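Welcome back, everyone, and thank you to those who hung up their aprons last time without being asked. These notes go with unit 10 of the Oswood home and hospitality course, on clearing a table of cups and mugs. It sounds like a small subject, I know, but most of the chipped rims we see in the Nechyporuk tea room come from clearing, and hardly any from washing.

## Before you lift anything

Put the tray down flat, in the middle of the table, where you can reach it from either side. Then take a good look at what is standing around it. Mugs near the back get knocked by sleeves, and small cups hide behind big ones, so I like to start at the back and work toward myself.

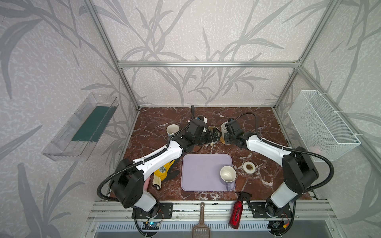
Lift each mug by its handle, straight up, and give it a moment before you carry it across. A coaster will sometimes come up with the mug — woven ones are fond of doing this — and then drop off halfway over. Leave the coasters where they are for now. They get their own turn.

## Loading the tray

Two rows suit most trays. Keep a little space between mugs if you have it, and try to turn the handles so that whoever carries the tray next can get hold of one without fishing around. A handle poking out over the front edge is handy at the sink but a nuisance in a doorway, so think about where the tray is going. Never stack mugs with anything left in the bottom, please! 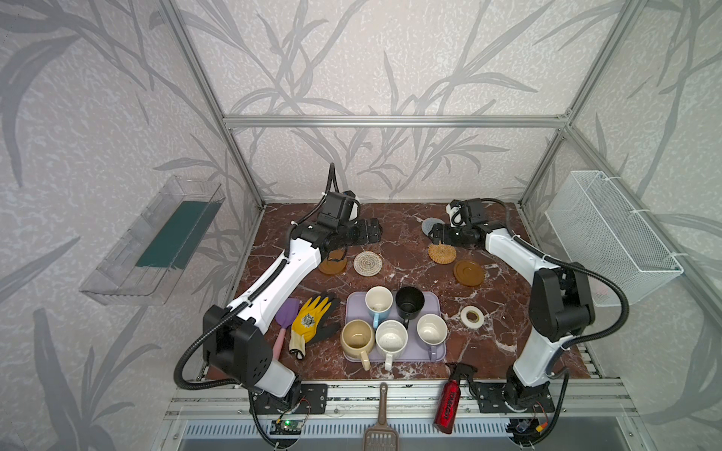
Coasters come next. Gather them into one pile, wipe each on both sides, and let them air a while before they go back in the drawer. Woven ones want a barely damp cloth and no soaking.

## Stains

Tea and coffee marks come off with baking soda and a soft sponge. Make a paste, leave it on for 13 minutes or so, then rub gently and rinse well. Go easy on painted handles.

## For next time

Read the Mernulico handout on drying racks, and bring one mug from home that has a stain you have given up on.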